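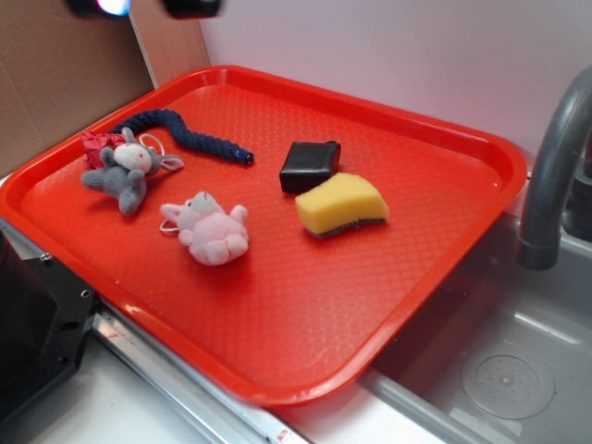 R. Marquez

Line tension and rider starts on a two-tower cable
Speaker notes, afternoon session

Slide 1. Title only. Say who the talk is for: operators who already run a two-tower system and have the winch manual. Dock starts only. Deep-water starts are in the handout.

Slide 2. Where the numbers come from. Fotberg runs one straight cable between two towers. We logged 1,451 starts there between May and September. Each entry has rider weight band, line type, ramp setting on the winch, and result. A start counts as failed if the rider lets go or falls before the first buoy. Total failed: 188. Leave the figure up while people sit down.

Slide 3. Definitions. Ramp = time from zero to set speed. Slack = line lying on the water at the moment the operator presses go. Load spike = the first peak on the winch readout. People mix up the last two. Go slowly.

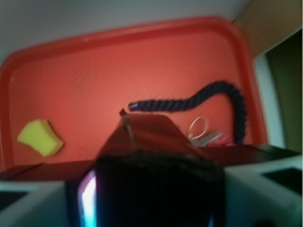 Yellow sponge and navy rope.

Slide 4. Main result. Most failed starts had visible slack noted by the operator. Ramp setting mattered less than we expected going in. With the line already straight, a short ramp and a long ramp gave close to the same failure rate for riders who had been out before. For first-timers the long ramp was better and I would keep it.

Slide 5. Load trace, good start. Point at the left third. The curve rises, flattens for a moment as the board leaves the dock, then rises again to riding load. The flat part is normal. Operators who see it sometimes add speed there, and the rider gets

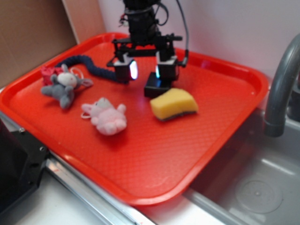 pulled over the front of the board. Hands off the dial until the second rise. Repeat this once, it is the point they should take home.

Slide 6. Load trace, slack start. One tall spike, then nothing. The spike is the line coming tight all at once. Handle is gone by then. Do not read out the axis values, they depend on the winch.

Slide 7. Line stretch. Brestemine uses a stretchier main section than we do and sent over 99 traces in the same format. Their spikes are lower and wider. They also report more bounce on the turn at the far tower. I don't have enough traces to say which setup is better overall - say so if asked.

Slide 8. Dock procedure, as run at Fotberg now:
Rider seated, board flat, handle in both hands.
Operator creeps the carrier until the line lifts off the water.
Stop. Wait for the rider's nod.
Press go, no speed change before the first buoy.

The creep step adds

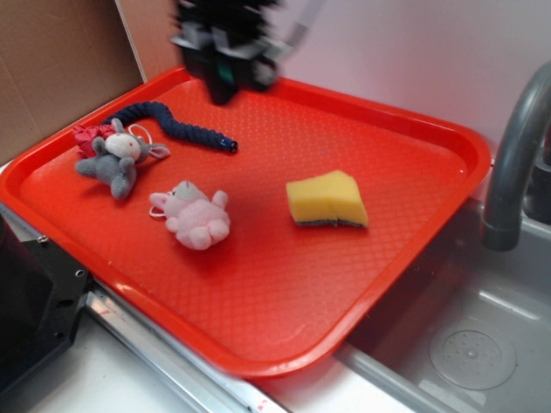 a few seconds per rider. On a busy day that is roughly one fewer rider per hour, and the front desk will notice it. Have the answer ready: a refloat takes longer than the creep.

Slide 9. Limits. One lake, one season, one make of winch. Weight bands were self-reported. Wind was not logged before July, so early entries can't be sorted by it. Vukulton has offered a second site for next season with a longer run between towers.

Slide 10. Questions. If short on time skip slide 7 and come straight here. The log sheet template is on the last page of the handout.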